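Subject: Re: [sim-users] Hukico household pack, worth the money?
Date: 21 February 2025
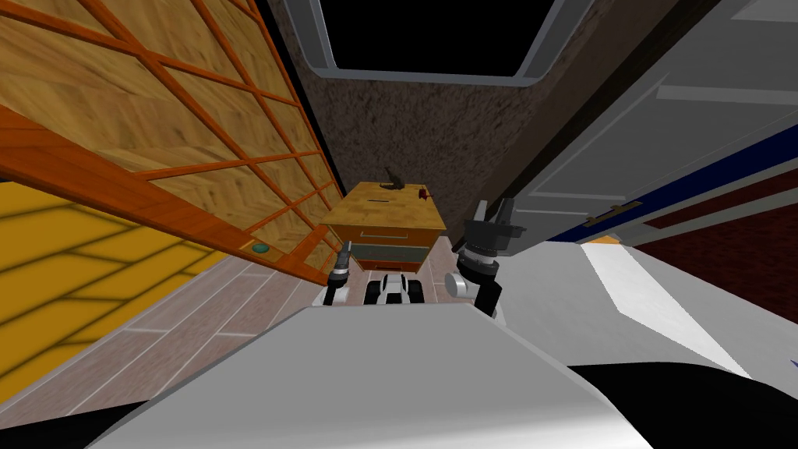 Nightstand task in the Hukico pack, both grippers out front, two drawers stacked.

On the Allach list, someone wrote:
> We have a trial seat for the Hukico pack until October.
> Does the furniture behave, or is it scenery? And who
> picked the colors?

The drawers are proper joints, and you can set the friction on each one. I ran 1000 resets of the nightstand task with our Cavalcanti policy, and the simulator crashed 4 times, fewer than I did.

As for the colors, the randomizer has the taste of a landlord with leftover paint. Brown mottled wall, white door with a navy stripe, yellow down the left side, orange slats. You can lock the palette in the config, on page 5 of a manual that otherwise covers installing the manual.

My gripe is the upper drawer. Its handle is a thin slot, and our fingers weren't made for slots. Grunimus has 2 nightstands with knobs, but their license server naps a lot.

I'd keep the trial going and hold off on paying. If you get the slot handle open, please post your grasp settings.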